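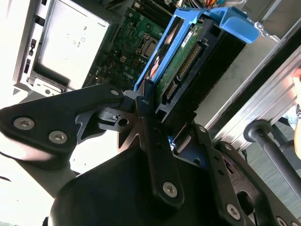 Chapter 4
Choosing Between Grippers: How to Run a Fair Trial

By now you have spent a good many pages with arms, joints and the numbers that describe them, and you may be itching to see something get picked up. Good! We are going to do quite a lot of that in this chapter. But we are going to do it slowly, with a notebook open, and we are going to do it with more than one gripper, which is where most of the fun (and most of the arguing) comes in.

Let me start with a story from our own teaching lab at Poltness. One October we set out to choose a gripper for a job that sounded simple: taking drives in and out of desktop computers. We had two candidates on the shelf. The Bondent was a parallel gripper, with two flat fingers that slide straight toward each other. The Hedlund was a linkage gripper, whose fingers swing in on a set of hinged plates. We gave each one an afternoon, wrote down which seemed better, and went home pleased with ourselves.

The Bondent won easily. It was only the next week, going back over the notes, that we saw what we had done. The Bondent had been tried second, after we had already learned where to park the arm and how fast to come in. It had fresh rubber on its fingertips. It had even been given the easier computer, the one with more open space beside the drive. We had compared two afternoons, and the grippers had hardly come into it.

So we started over. This time we ran 40 trials with each gripper, mixed together in a shuffled order, with the same pads, the same arm and the same Gindon controller, and we wrote down every miss along with what kind of miss it was. The gap between the two shrank a great deal. The Bondent was still quicker to line up, but the Hedlund did better wherever there was a wall or a bundle of wires close by, and that turned out to matter more for our job than a second or two saved.

I have told that story to every class since then, and each year somebody asks why we didn't just read the data sheets. It's a fair question. A data sheet will tell you how wide the fingers open and how hard they squeeze, and you should certainly read it. What it can't tell you is how much room the knuckles need when the fingers are closing inside a narrow metal box, or whether a wrist camera can still see the part once the gripper has hold of it. Those things depend on your job, your mount and your parts, and the only way to learn them is to try.

What you will do in this chapter

Section 4.1 is about writing down the task before you touch the arm. You will decide where a trial begins, where it ends and what counts as a success. (Does a part that slips and is caught again count? Decide now, please, while you have no favorite.)

Section 4.2 covers what to hold still and what to let change. Finger pads, approach speed, lighting and camera angle all come up, and we spend a fair while on cameras – a small shift in the mount can spoil a whole day of trials.

Section 4.3 deals with sorting failures. We use a short list: missed, slipped, bumped, jammed and stopped by the controller. You are welcome to add your own.

Section 4.4 gives you a log of 583 trials from the Poltness lab to practice on, including a few entries with mistakes left in. Finding them is part of the work.

Before you begin

You will need your notes on finger force from Chapter 3, a working emergency stop, and a partner who doesn't mind keeping the log while you run the arm. Swap jobs halfway through. Make sure any computer you practice on is unplugged, and keep hands well clear whenever the arm has power.

Warm-up

Pick two tools at home that do the same job, say two can openers or two pairs of tongs. Write half a page on how you would find out which one is better for a particular task, and be fussy about the task. Then hand your plan to a classmate and ask them to favor one tool without breaking any of your rules. Bring both pages with you to the first lab, where we will use them in Section 4.1.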